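Treadmill speed reads low on the Skivitz belt, VO2 figures too high for the pace

Status: closed, with one follow-up open
Area: physiology lab, running tests
Equipment: Skivitz treadmill, Brisska gas analyser, Farnau logging software

Problem as reported

Trained runners on the steady-pace test are showing oxygen uptake well above what we had from the same people in January. Heart rate is up as well. The display speed is correct for the protocol and the analyser passes its gas check before each session. Two runners said the belt felt quick. Ticket raised after the third odd result.

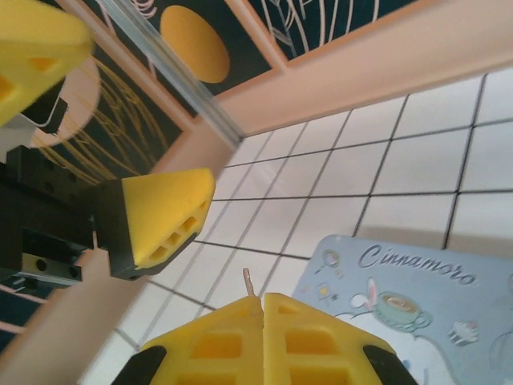
Page last changed: March, 16:40

First checks

Analyser. Ran the two-point gas calibration again, then the volume calibration with the syringe. Both inside limits. Swapped the sample line and the drying tube anyway. No change in the readings.

Face masks. Checked the valves and seals on the medium and large sizes. One valve in the large was a bit stiff and has been replaced. The runners concerned all used the medium, so this is a separate matter.

Software. The Farnau log shows the speed that the treadmill reports. It does not measure anything itself. If the treadmill is wrong, the log is wrong in the same way. Worth remembering for anyone going back through old files.

Gradient. Set to 1 per cent, measured with the digital level at the front and back of the deck. Fine.

Belt speed

Marked the belt edge with tape and timed it with a runner on, at the protocol speed. The belt was moving faster than the display said. Repeated with nobody on it and got nearly the same answer, so it is not slip under load. The error grows in step with speed, which points to the scaling value in the controller.

Looked in the controller's service menu. The pulse value was set to 1,455. The card inside the motor cover gives 1,766 for this belt and roller. The lower number makes the controller think the belt is going slower than it is, and it speeds up to match.

The wrong value dates from the controller board swap. Dmytriv fitted the new board and it came with the factory setting for the older roller. The job sheet has a tick box for belt calibration and it was left blank. We should have picked that up when we signed for the work.

Fix

1. Stop the belt and let the controller go to standby.
2. Hold the service key and enter the menu code from the card.
3. Change the pulse value to 1,766 and save it.
4. Power off at the wall, wait, power on again.
5. Time the belt at low, middle and top protocol speeds.

Step 4 matters. The first time through I saved the value and carried on, and the controller went back to the old one at the next start - it only writes the setting on a full restart.

After the restart the timed speed matched the display at all three settings. A trained runner then did the steady-pace test and the uptake came back in line with the January figure.

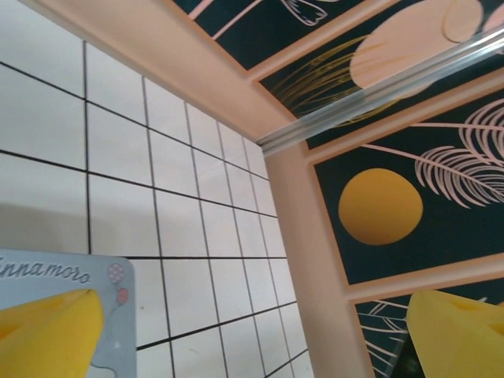
Page 13

Affected data

Every running test between the board swap and the fix is affected. Cycling tests are not. For the steady-pace tests the true speed can be worked out from the two pulse values, and the corrected speed should be entered as a new column. Do not overwrite the original column.

The peak tests are harder. The uptake values stand, as the analyser was fine throughout, but stage speeds and time to exhaustion cannot be compared with tests from before the swap. These need to be marked in the log. Anyone in the middle of a training block will need a repeat baseline if there is still time for one.

Follow-up

Belt timing is now part of the monthly check, and also has to be done after any work on the motor, roller or controller. The tape and stopwatch method is good enough for this.

Dmytriv have been asked to cover the calibration visit. They quoted 450 for it before we sent the job sheet over. Waiting for a reply - leave this item open until it comes.

Spare medium mask valves are low. Reorder with the next batch of drying tubes.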